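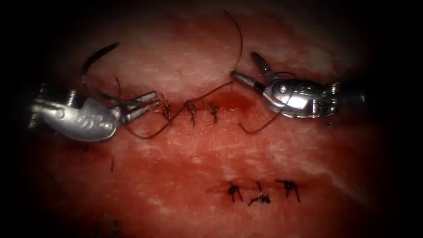
Pantelis Stamatopoulos wrote to us that he had driven past three practices to reach Vistwood with his elderly spaniel, and that he would do so again, as he had been told plainly at the first appointment what could be treated and what could not. We have kept his letter, and with his permission we refer to it when new staff join us.

About Vistwood Veterinary Hospital

Vistwood is an independent veterinary hospital for dogs, cats and other companion animals. It was founded by Lamisi Aidoo and Reto Danzer, who had worked together for some years in mixed practice at Parkow and wished to establish a hospital devoted to small animals. The hospital remains in their ownership. All decisions on treatment are made by the veterinary surgeons on site.

Our patients come to us in two ways. Most are registered directly by their owners and receive vaccinations, dental care, routine surgery and general medical treatment throughout their lives. Others are referred by neighbouring practices for a second opinion or for an operation which those practices do not carry out. Referred patients return to their own practice once treatment is complete, and a written report is sent to the referring surgeon. Last year 1,792 animals were seen at the hospital, of which 199 were referrals.

Our staff

The hospital employs 36 people, including veterinary surgeons, registered nurses, ward assistants and reception staff. Lamisi Aidoo leads the surgical service. Reto Danzer is responsible for internal medicine and for the care of older animals. Ro-un Cha manages the nursing team and oversees the training of student nurses, who join us each June. Shota Hirose is head of emergency care and may be contacted by other practices on matters of suspected poisoning.

Emergency and overnight care

A veterinary surgeon and a nurse are present in the building throughout the night. Owners who believe that an animal has swallowed slug bait, rodent poison, antifreeze, human medicine or any other harmful substance should telephone the hospital at once and bring the packaging with them if it can be found. Owners should not attempt to make an animal sick unless instructed to do so by a veterinary surgeon.

The inpatient wards have 16 kennels, with a separate room for cats. Visiting is by arrangement with the ward nurse.

The Tamuno Fund

The Tamuno Fund was set up by the founders to assist owners who receive means-tested benefits and whose animals require urgent treatment. Applications are made through reception and are considered by the partners. The fund does not cover vaccinations or neutering.

Fees and insurance

A written estimate is provided before any planned procedure. We accept direct claims from most insurers, subject to prior agreement, and the policy excess is payable on collection of the animal. Members of the Trusero health plan pay monthly and should quote their plan number when booking.

Comments and complaints

Comments on any aspect of our service should be addressed to the practice manager in writing. A reply will be sent within ten working days.

Page last reviewed: February 24, 2026

We use cookies to improve your experience of this website. By continuing to browse you agree to our use of cookies. Accept | Manage settings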